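Underfoot and Overlooked: Entrance Matting in Public Buildings

Entrance matting is frequently the last item to be specified in a refurbishment and the first to show wear. At Derent, where the town library reopened in May, the architects chose to settle the matter before any other floor finish had been agreed.

"Most of the dirt in a building arrives on the soles of shoes," said Eilidh Leckie, who led the interior design. "A short mat at the door will not hold it."

The library now has two zones of matting. A coarse ribbed scraper lies in the outer lobby, and a dense textile barrier, supplied by Chisholm, runs 5 metres into the main hall. Both are laid in recessed wells, level with the adjoining floor.

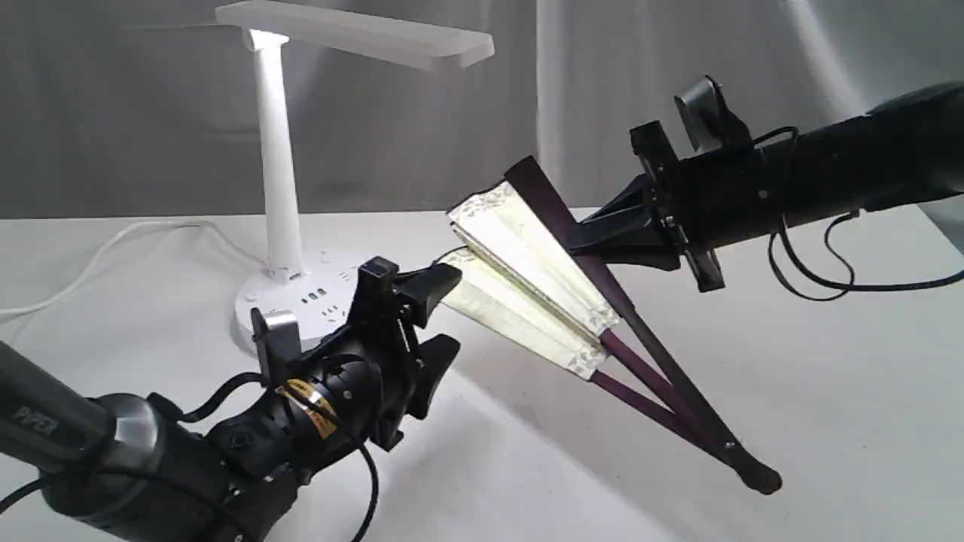
DRARNORINE, May

A similar scheme is under consideration at the district offices, where the existing coir was laid in 2000. Alasdair Haldane, the facilities manager, has asked for samples in three colours and expects darker greys to be preferred. Cleaning will remain a daily task, with the mats lifted and the wells vacuumed each Saturday.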